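Setting up a nine-drawer organiser for small workshop consumables
Gwawr Ruddock, 9/10/26
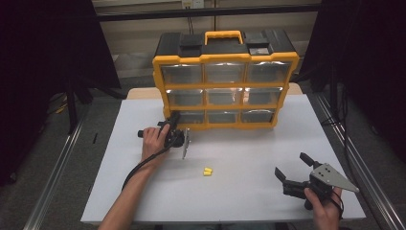 Small consumables get lost when they share a drawer with larger parts. The method below gives each type one drawer and keeps it there. It suits any upright case with clear fronts; the one used at Gosby is a yellow and black case with a carrying handle on the lid and nine drawers in three rows of three. Start with one easy item, such as the two yellow foam earplugs on the table in front of it, and fix the drawer for that item before sorting anything else.

1. Stand the case on a flat surface, drawers facing you, with clear space in front for sorting.

2. Take out each drawer in turn and wipe it with a dry cloth. Check that it slides back without catching.

3. Number the positions from top left to bottom right, reading along each row. Write the numbers on paper first. Labels come last.

4. Assign the bottom row to the heaviest items: screws, washers, wall plugs. A case that is heavy at the top tips when a full drawer is pulled out.

5. Assign the middle row to items used daily. We keep fuses in 4, cable ties in 5 and crimp terminals in 6.

6. Assign the top row to light items. Earplugs go in 1. Drawer 7 was tried for these and given up – dust from the wall plugs got into them.

7. Fill each drawer to two thirds. Anything above that catches on the frame when the drawer closes.

8. Label the lower edge of each front, leaving the rest clear so that the stock level can be read without opening it.

Before carrying the case, push every drawer fully home and keep it upright. Do not lay it on its back to save shelf space, as small washers will work over the dividers.

Stock over the two-thirds line goes in a box marked with the same drawer number. Matúš Kuruc keeps the refill list at Gosby; the next full check is in December.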